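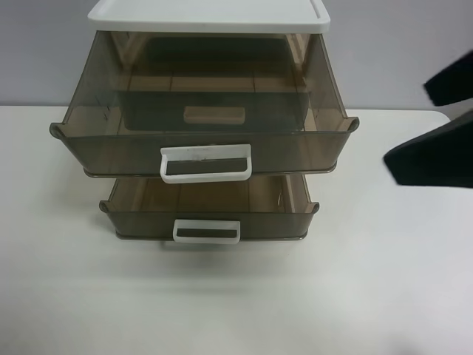

Dekdale's away members would like the pairs final moved off the July holiday weekend, and their letter to the club puts it bluntly: a team that has to drive two hours each way shouldn't also have to play 36 holes in a day. The match sub-group read it at the January meeting and agreed that the point was fair.

## Winter pairs: changes to the final

The final of the Lengyel Pairs will now be played over 18 holes in the morning, with the singles kept for the afternoon only if the match is level. Tee times start at 8.40. Handicaps will be those in force on the morning of play, as before, and the allowance stays the same for both formats.

The other change is to the draw. Up to now the two sides from last year's final have been kept apart until the semi-finals, which has meant the same four or five clubs meeting each other early on. From this season the draw is open. Cirka asked for this in 2017 and again last year, and the vote this time was clear.

Entry is £100 per club and covers both legs of every round. It doesn't cover food. Clubs hosting a first-round match should let the visitors know beforehand whether the kitchen is open, as there was some confusion at Tumenis in the autumn and one side ended up eating in the car park.

A few members have asked about slow play. The rule is unchanged: a pair more than one hole behind the match in front gets a warning, and after a second warning they lose the hole. It was used once last season, on the 14th at Dekdale, a par four of 388 yards where the carry over the ditch tends to hold everyone up. Please play a provisional ball there - walking back to the tee costs ten minutes.

The prize fund stands at £2000, with half going to the winning club's junior section. Entry forms are on the noticeboard and need to be back in the office before the draw is made.

Posted 14/01/2019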